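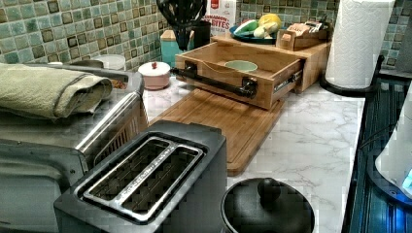
The Lellthorpe Housing Trust completed its programme of kitchen improvements in July, and residents have now had a full summer in which to form a view of the results. Alcides Bragança, who has managed the programme from its first survey, met the newsletter on 11th October to discuss what was learned about worktops, wall tiles and the daily business of finding room to cook.

Mr Bragança began with the surveys. More than 300 households returned the form, and the commonest complaint concerned neither cupboards nor lighting. "Residents told us that they had nowhere to put anything down," he said. "They had a worktop, certainly, but the toaster, the kettle and the bread bin had taken possession of it."

The Trust's standard worktop is 600 millimetres deep. Mr Bragança considers this sufficient for most homes, provided that appliances are chosen with the depth in mind. "A large countertop oven will take up a good part of a run by itself. I would never tell a resident to do without one. Many people living alone use nothing else from one week to the next. I would ask them to decide where it is going before they buy it."

He was firm on the matter of ventilation. Grilles at the side of an appliance should be left clear, and cloths and towels should be moved from the top before it is switched on. "We all put a towel down on the nearest surface. I do so myself. A rail on the inside of a cupboard door costs very little, and we will fit one on request."

Residents were offered a choice of worktop finishes, among them a plain grey and a white marble pattern with grey veining. The second, under the name Tokdale, was requested so often that the supplier's first delivery was used up within 5 weeks. Mr Bragança had expected the opposite. "I had assumed that people would be nervous of white. Several residents told me they preferred to see the crumbs."

The tiles gave rise to longer discussion. The Brurninus range of small square mosaic, in mixed greens, beige and brown, was included after a request from tenants in Rao Court, who felt that the plain tiles shown to them were better suited to a hospital. Small tiles mean more grout, and more grout means more cleaning – a point on which Mr Bragança was candid. "It was put to the residents plainly. They chose the colour and accepted the scrubbing. A soft brush and warm water will deal with most of it."

Asked what he would say to a resident whose worktop remains crowded, he turned to chopping boards and drawers. A board with a groove around its edge will keep juices off the surface, but it should be stored upright when it is not in use. Drawers may be lifted out and stood on the counter while their contents are sorted, and he recommends wiping the metal slides before they are returned.

"It is an afternoon's work," he said. "I did my own last winter and found 7 tin openers."

Requests for towel rails and replacement drawer slides may be made at the Trust's front desk or through the usual repairs line.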